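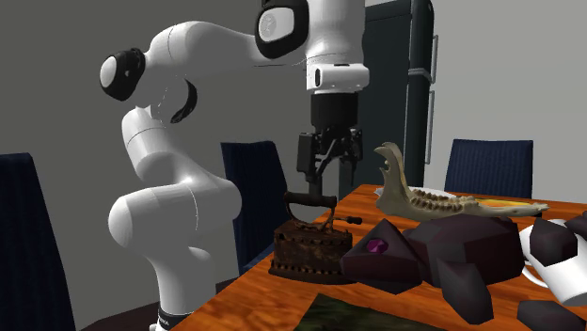
木餐桌,渲染图。

2025年12月25日 晴,风大

七点半醒的,比平时晚。暖气昨晚又不热,脚是凉的,在被子里多赖了一会儿。起来先烧水,把昨天剩的粥热了,切了点榨菜。吃完去北屋看桌子。

桌面的第一遍油已经干了,手摸上去不粘,迎着光看有几处发毛,靠窗那头最明显。应该是木头吸了油之后纤维立起来了,这个正常,店里的人也提前跟我说过。原计划今天上午轻轻磨一遍,下午上第二遍,晚上让它晾着,周末搬回客厅。后来基本是照着做的,中间耽误了一些时间。

先把这张桌子前后的事补记一下,前阵子太忙,日记断了好多天,再不记就忘了。

桌子是岳父家的,老榆木,四条腿,两边带抽屉,左边那个抽屉从我认识他们家起就拉不开。十一月他们搬到电梯楼,新房子餐厅小,摆不下,岳母说要么卖给收旧家具的。来的人看了一圈,说漆太厚,还有烫印,给不了几个钱,报了个100。岳父当时没说话,晚上打电话问我们要不要。妻子说要。我其实有点犹豫,我们那张折叠桌虽然晃,但收起来省地方。不过她小时候在那张桌子上写作业,我就没多说。

搬运花了400,两个师傅,从六楼走楼梯下来。桌子进门的时候卡住了,把门卸了才进来。师傅走了以后我自己装门,合页有一颗螺丝怎么也拧不进去,到现在还是三颗顶着。过两天买一颗粗一号的换上。

漆是后来刷的,棕红色,岳父说是他自己刷的,哪一年不记得了。底下还有一层更早的清漆。我一开始想得简单,以为砂纸打掉就行,打了一晚上,砂纸糊死了好几张,桌面才露出巴掌大一块。后来去Radow问,就是建材市场后面那家,卖油漆和木工用品的。店主看了我拍的照片,说这么厚先刮,刮不动再用热风枪,最后才轮到砂纸。他卖给我一把刮刀,一盒砂纸,还有一罐Kislow木蜡油。刮刀我嫌贵,回家用了之后觉得值。

连刮带磨,前后用了好几个周末。面板刮得最顺,腿最麻烦,转角的地方刀子进不去,只能用砂纸裹着筷子一点点来。抽屉面板上有一圈线脚,里面的漆到现在也没弄干净,我决定不弄了,留着一道暗红的边,看着也不难看。妻子说像没洗干净的指甲。

那个拉不开的抽屉,把桌子翻过来以后打开了。毛病出在滑轨上,木条断了一截,横过来别在里面。抽屉里有半盒图钉,一把锈了的圆规,几张粮店的票,一本薄薄的工作手册,还有妻子小学的一张成绩单,语文不太好。我拍了照片发给岳母,她回得很快,说成绩单给她留着。工作手册是岳父的,前面几页记的是车间领料,后面全是家里的账,哪天买煤,哪天还谁的钱。我只翻了两页就合上了,觉得应该先给他看。上礼拜送过去,他戴上眼镜坐在阳台上看了一下午,没跟我们说什么,吃饭的时候忽然提起一个姓郭的同事,说那人后来调到西安去了。岳母说你怎么还记得他。

以上是补的。下面记今天。

上午磨桌面,用最细的那种砂纸,顺着木纹,不使劲,走一遍就行。磨完用湿布擦,再用干布擦,等它干透。窗户开着,风把粉吹得满屋都是,我只好又关上,戴着口罩干。北屋没有阳光,手冻得发僵,中间去厨房捂了两回热水袋。

十点多Umesh Pant发消息,问我下午几点过来。我这才想起来答应过他们今天去吃饭。他和太太Pramila Kanaujia住我们楼下,搬来有三年了,他在大学教水文,她在家接翻译的活。他们两口子自己不过圣诞节,但系里有学生不回家,每年这天他们都叫几个人来吃顿饭,也叫上我们。我看了一下时间,第二遍油得在出门前上完,就回他说五点半。

然后发现擦油的布不够了。旧秋衣上回全用光了,新买的抹布掉毛,店主专门嘱咐不能用掉毛的。在衣柜里翻了半天,找到一件领子洗松了的白T恤,打电话问妻子能不能剪,她正上班,说你看着办。剪了。剪完才看见背后印着她们单位运动会的字。晚上她说没关系,那件她早就不想要了。

中午下了一碗挂面,卧了个鸡蛋,青菜没有了。吃完下楼取快递,顺便去Leitão买面包,明天早饭用。这家店开了不到一年,老板从澳门回来的,蛋挞做得好,面包一般,但是我们小区附近就他一家早上有热的。今天人多,门口排着队,都是取预订的蛋糕。我前面一位老太太给孙子拿的,蛋糕上要写名字,店员写错了一个字,又刮掉重写,队就停在那儿。我看了一下后面,没人催。买了一条吐司,一盒蛋挞打算带去楼下,想了想又添了一盒,自己家留着。

回来已经一点半了。桌面干了,颜色比湿的时候浅,磨过的地方很滑。开始上第二遍油。这一遍用得很少,布上蘸一点,打着圈擦开,再顺着木纹收一遍,等一刻钟,把浮油擦掉。难的是收,收得不匀,干了会有印子。第一遍就是在靠窗那头收晚了,有一条亮的,刚才磨的时候才磨平。这次我把桌面分成两半做,先做里边,收干净了再做外边,中间接的地方多擦了几下。站着看不出接缝,蹲下来侧着看有一点点,不仔细找看不见。

烫印还在,靠中间的位置,圆的,一大一小挨着。大的磨浅了很多,上油之后又显出来一些。岳母说大的是炖锅烫的,那年过年,岳父端着锅出来,没来得及垫东西。小的她不知道,说可能是搪瓷缸子。店主给过我一个办法,用草酸擦,能淡下去,我没买草酸。妻子的意思是留着。

桌腿也擦了一遍,腿上的油用得比想的多。一罐Kislow现在剩下个底,估计抽屉里面就不够了,抽屉里面本来也可以不上。

擦过油的布不能团着扔,罐子上写了,会自己发热。我把它们铺开晾在阳台的水泥地上,拿砖头压着角。风太大,还是吹跑了一块,落到楼下空调外机上,拿晾衣杆够下来的。

弄完四点过了。洗手洗了很久,指甲缝里还是有油,用食用油先搓一遍再用洗洁精才掉。洗完算了一下这张桌子的账,搬运400,收旧货的没给钱所以不算,刮刀、砂纸、木蜡油、口罩、热风枪,加起来839,比我以为的多,主要是热风枪贵。妻子回来以后我给她看,她说新买一张差不多的实木桌子也要2000往上,那就还行。我说没算工时。她说你的工时本来也是拿来看手机的。

她五点十分到家,换了衣服我们就下楼了。Umesh家里已经来了四个学生,两个是他带的,另外两个是同宿舍的,有一个从云南来,说是第一次在北方过冬,嘴唇都裂了。Pramila拿了一管润唇膏给他,他不好意思用,放在口袋里。

饭是Pramila做的,一大锅豆子,一锅羊肉,米饭里放了孜然和月桂叶,还有一碟腌柠檬,很咸,我吃不惯,妻子连吃了两块。学生带了两只烤鸭,是从学校门口买的,已经凉了,放微波炉里转了一下。大家坐得很挤,他们家的餐桌只能坐四个人,把书桌也拼过来了,两张桌子一高一矮,盘子放在接缝那里是斜的。Umesh说羡慕我那张大的,问我什么时候弄好。我说礼拜天就能用了,但是要养两个礼拜才能见水,热东西更不能放。他说那就等到元旦以后。

吃饭的时候他讲了他在Dridutura做的那个观测点。是个很小的镇子,在山里,他十几年前读博士的时候每个月去一趟,看水尺,抄数。镇上有个小学老师替他看着仪器,不要报酬,只要他每次来的时候带几本练习本。后来仪器换成自动的了,数据直接传回来,他就不怎么去了。今年夏天回国时又去了一次,老师退休了,还住在原来的房子里,拿出一个本子给他看,上面是这些年自己抄的水位,每天早上一行,字很小。Umesh拿回去跟自动仪器的记录对,有一年雨季仪器坏了一段时间,本子上那一段是全的。他说正在想这个数据能不能用,系里有人觉得不规范,没有读数时间,只写了“早”。

一个学生说,可以按当地的日出时间估。Umesh说他也这么想过,但是老师雨天起得晚。大家都笑了。后来他们就开始讨论怎么校正,讲到一半我就听不懂了,去厨房帮着洗碗。

Pramila在热牛奶煮茶,她说她最近在翻一本关于灌溉渠的书,有个词想问我,英文原文是指渠边那条给人走的窄土路,中文怎么说。我说我们老家叫渠埂,也可能别的地方叫法不一样。她记下来了。又问我“埂”是哪个字,我在手机上打给她看。我爸以前每年春天都要去修渠埂,每家派一个人,带着铁锹去,中午在地头上吃饭。这事我很多年没想起来了。她问修一次要几天,我说不清,我那时候小,只记得去送过饭,饭盒用毛巾包着。

茶很甜,加了姜,喝了两杯。蛋挞很快分完了。学生们要赶最后一班公交,九点一刻走的,Umesh把剩下的羊肉装了一盒让他们带回去,装在冰淇淋盒子里。我们也拿了一盒豆子。

回到家先去北屋看了一眼。油还没干,屋里味道有点大,是那种亚麻籽的味道,不难闻。把窗户开了条缝,门关上,门底下塞了毛巾。阳台上的布已经干硬了,明天一早装袋扔掉。

妻子给岳母打了个电话,说桌子快好了,让他们礼拜天过来吃饭。岳母问要不要带菜,又问成绩单是不是还在我们这儿,上回送本子的时候忘了拿给她。是在我们这儿,夹在书架上那本地图册里。岳父把电话接过去,问我抽屉滑轨换了没有。我说还没有,断的那截先取出来了,现在抽屉能拉,就是有点歪。他说不用买,他那儿有一根柞木的条子,尺寸差不多,礼拜天带来,再带把小刨子。我说行。

他又问腿上那几个榫松不松。我说左后边那个有一点。他说那个从来就松,垫过一片竹子,问我拆的时候看见没有。我没看见,可能是刮漆的时候当成木屑扫掉了。没跟他说,说我再找找。

挂了电话打着手电去看了一下,榫头那里确实有条缝。工具箱里有半包竹签,明天削一片试试。

记几件明天要办的:
扔油布
买青菜、葱、鸡蛋,鸡蛋没了
给物业打电话,问暖气,主卧和北屋都不热
门合页的螺丝
Pramila要的那个词,再问一下我哥,看他记得怎么叫

十一点二十,睡了。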